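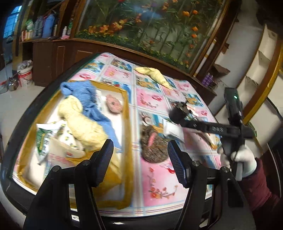 A box on the table at the Tinwood community room, with one yellow cloth still to find a place.

Tinwood clears its drawers, one shallow box at a time

June 2020

Print this story | E-mail this story

TINWOOD — There are people who spent the spring learning to bake bread. Tinwood spent it opening drawers, and what was in the drawers has now come to town.

The Shenoy Street swap room has taken in 1,431 donated items since it put out its call for household odds and ends, according to the sheet taped inside the door. The goal was 1,000. The room had shelving for rather less than that, so the extra has been going into boxes, and the boxes have been going wherever there is a flat surface.

One of those surfaces is the big table in the middle of the room, which wears a shiny printed tablecloth in pink and blue picture panels. The cloth came in as a donation and was supposed to go out again. It has stayed, and several people who came for pillowcases have asked what it would take to get it.

On the table is where the "mixed soft" boxes get made up. A mixed soft box is the swap room's name for whatever is left after the towels have gone with the towels and the sheets with the sheets. One recent specimen, a wide shallow thing with its rims bound in shiny brownish-yellow packing tape, held a rumpled blue cloth, a twisted pale-yellow one, a small fuzzy pink item that has so far defeated the sorting guide, and several packets. A second pale-yellow cloth lay outside on the table, waiting for a ruling.

"You can put it in the box or you can put it in a different box," said Moataz Soliman, who runs the room and has heard both sides. "I've seen that take 20 minutes."

Soliman started the swap in February with two card tables and the belief that people would bring things they no longer wanted. He was right about that. He had also hoped they would take home fewer things than they brought, and on this the record is mixed. Of the items received, over half have gone back out the door, a fair number of them with the people who carried them in.

"A woman brought me three bags and left with four," he said. "She was thrilled. I didn't say anything."

The packets are a newer problem. People clearing a linen closet tend to tip the whole shelf in, and along with the cloths come small wrapped things. Some of them have labels in languages that none of the regular sorters read. The rule is that any packet goes in the box it came with, and the person who takes the box gets the mystery for free. Opened food is turned away, and so is medicine. Everything else gets the benefit of the doubt.

The sorting guide itself runs to two pages and was revised last month to add a heading for "fuzzy, small." There is still no heading for "fuzzy, small, purpose unknown," although Soliman says he is open to it.

Not everyone is charmed by the method. A letter pinned to the room's notice board complains that the boxes are too shallow, that the cloths hang over the sides, and that a person could fold things first. Beneath it, in different handwriting, someone has written, "Then come in and fold."

Soliman defends the shallow box. A deep one, he said, gets filled by people who are trying not to look at what they are putting in it, and gets emptied by people who give up halfway. In a shallow box you can see most of what you're getting. He gets his from Tramano, the flooring store on the corner, which used to pay to have them hauled off and now considers itself a supporter of the arts.

The tape is his own idea. Bare cardboard edges wear out fast when a box makes the trip six or seven times, so he runs packing tape around the rims before a box goes into service. He has used a good deal of tape. He would rather not say how much, having bought it himself.

The town has kicked in $1,717 toward rent through the end of the year, a figure arrived at by a process Soliman described as "what was left." He has asked for $3,000 for next year, mainly for shelves, which would free up the table. He was asked what the table would be used for then.

"More boxes," he said.

Boxes can be picked up at the side door, one to a household per visit. Donations should be clean and in a bag that can be left behind. Drop-off slots are kept short and spaced apart for the time being, and people are asked to wear a mask and to do their reminiscing in the parking lot.

Wanted at the moment are dish towels, baby blankets and curtains in matching pairs. Single curtains are not wanted. The room has plenty of single curtains, and Soliman believes their partners are out there in Tinwood somewhere, in drawers.

As for the pale-yellow cloth, opinion was leaning toward the box.

Print this story | E-mail this story

Search stories Enter keyword Go

Contact the newsroom | Copyright Tinwood news pages. All rights reserved. | Back to top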